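Hollum string shopping bag, pack of 2
Reviewed June 27, 2021

I bought these in May, when the drawer of plastic carriers in my kitchen stopped closing. Cotton mesh, long handles, and a label saying each one replaces 1000 throwaway bags. At my rate of shopping I should break even when I'm 91.

Good points first. They fold down to the size of a sock, and the handles don't bite into your shoulder the way the Trindik ones do. One held 11 cans and a melon all the way up my street, stretching as it went, until the melon was traveling at knee height.

Now the mesh. Potatoes are fine. Green beans leave one at a time, like guests at a dull party – I lost a good handful between the market and the bus stop. Anything with a corner gets stuck, and everyone on the bus knows what you're having for dinner.

Washing is easy enough, though mine came out shorter and a little gray. The woven tote from Pristach washes better but weighs as much as the shopping.

Four stars, and I've ordered a second pack for my sister, who buys mostly melons.
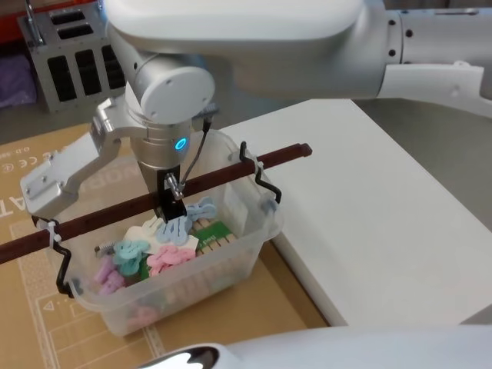 She doesn't take the bus, so the stretching shouldn't bother her much.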